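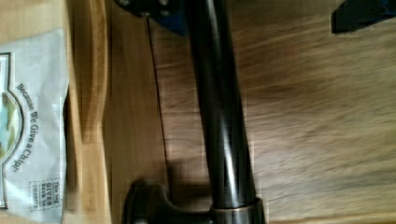 Teaching a Countertop Arm to Pull a Drawer
by Robel Abdella, updated 2025-09-23

If your arm can already pick up a block, a drawer is a great next project! You need the arm, a gripper with narrow fingertips, a wrist camera and a small box with a bar handle. I run mine with Derese, but any controller that lets you cap the grip force will do.

Step 1. Warm up with easy grabs. Set out a few light things and run each pick until it's boring. 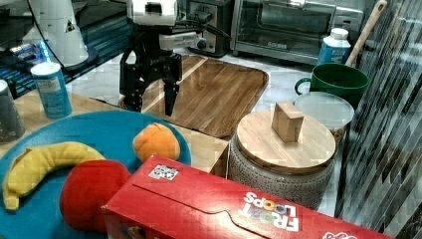

Gripper over the cutting board, plush fruit on the teal plate.

Step 2. Lay out the counter. Tall stuff goes where the elbow won't swing through it. 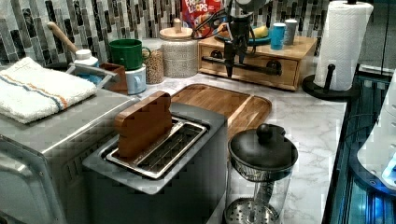 Drawer height matters more than I expected. I started with the box on the floor and the wrist kept running out of travel. Up on the counter, the arm can come down from above with the fingertips pointing at the front edge of the box, and a plate of fruit can stay on top for weight.

Step 3. Record the grasp pose. Jog in slowly, stop with one finger on each side of the bar, close, and save.

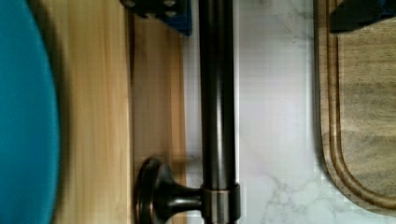 Bar, collar and round flange up close from the wrist camera.

Step 4. Pull straight back 6 cm over 2 seconds, then pause 500 ms before letting go. Jianguo Xiong talked me into the pause and I love it (much less jerk on release). If the fingers slip, go back to Step 3 and grip closer to the middle of the bar.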